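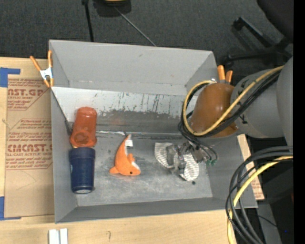 About Us

Hi, I'm Bohumila, and I run Zeddale, a little cooking school on the ground floor of an old bakery. I started it with my friend Tarmo Paulauskas in October, after years of teaching neighbors to make dumplings in my own kitchen (my husband was very patient, and very well fed!).

We keep classes small and pretty relaxed. Most nights we cook one main dish and something sweet, then everybody sits down and eats it together. Tarmo does the breads. I do soups, noodles and anything with cabbage, and Vendula Říha comes in for the kids' classes on Saturday mornings, which get loud.

You don't need to know a thing before you come! Plenty of our regulars had never chopped an onion. We lend you an apron, knives and a board, and the recipes go home with you on paper, usually with flour on them already.

As of July 2022 we also have 2 longer courses, one for sourdough and one for pickling. A single evening class is still $65... no wait, Tarmo says I have to put prices on the booking page only, so go look there. Or just call, I love a chat. If it rings and rings, my hands are in dough, so try again after nine.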